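Kustent releases version 12 of its planning software for household manipulation

Wombridge – Kustent today announced the release of version 12 of Mbwambo, its software for task planning and perception in household manipulation. The new version is available for download from this week, and customers with a current license receive it without extra cost.

Mbwambo connects three parts which many teams still maintain separately: the scene model, the motion planner and the tool for reviewing a run. In version 12 all three read from the same clock. An engineer can stop a simulated run at any moment and compare the camera views with the state that the planner believed to be true.

The kitchen is the main test environment for this release. It contains a sink with a drainboard, an upper cabinet and a changing set of dishes and food. The task library for it now has 82 tasks, and the nightly test executes 1,142 runs.
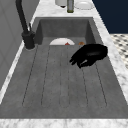
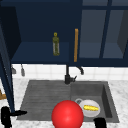
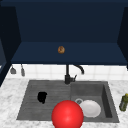
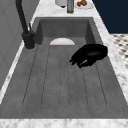 Simulated kitchen with sink, used in the tests of Mbwambo 12

Kustent – Department of Planning and Perception Software

The largest change concerns objects that are partly hidden. Earlier versions removed an object from the scene model when the gripper or another object covered too much of it. Version 12 keeps the last known pose together with a value for its uncertainty, and the planner decides if it needs a second view before it moves. This behavior can be switched off for each task.

The review tool was also rewritten. Users can now place up to 40 runs side by side, filter them by the step where the plan was changed, and export the result as a table. Keyboard shortcuts from version 11 remain the same.

"Our users asked us for fewer surprises near the sink, where space is narrow and dishes cover each other," the department stated. "We worked on this first, and some other wishes have to wait until the next version."

Mbwambo 12 includes an adapter for Jumia, the company's own format for recorded runs. Files from older versions open directly, but they must be converted before they can be edited. A guide for the conversion is part of the download.

An online introduction for existing customers will take place in July. Registration is open on the Kustent website.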